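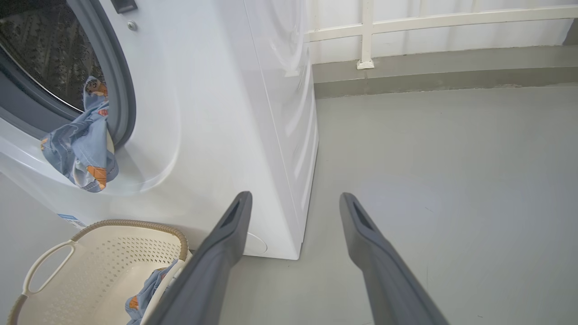 Photo: Nives Testa / Bruncombe Courier

Bruncombe's shared laundry is to get a second washing machine in May, ending what regulars call the longest queue in town.

The present one, a white front-loader, serves 203 flats and has firm views on when it has had enough. Residents have learned to live with it. They have been slower to learn to empty it, and light blue garments with cartoon faces on them are as likely as anything to be found hanging out of the door.

"People put a wash on and go to the shops," said Gisela Harms, who keeps the booking sheet. "Then they go to lunch."

Under new rules, anything left in the drum for more than 15 minutes may be moved to a basket by the next person in line - folded, if they are feeling generous. Small children's clothes will be kept for two weeks. Odd socks, of which Harms has nearly 200, will not.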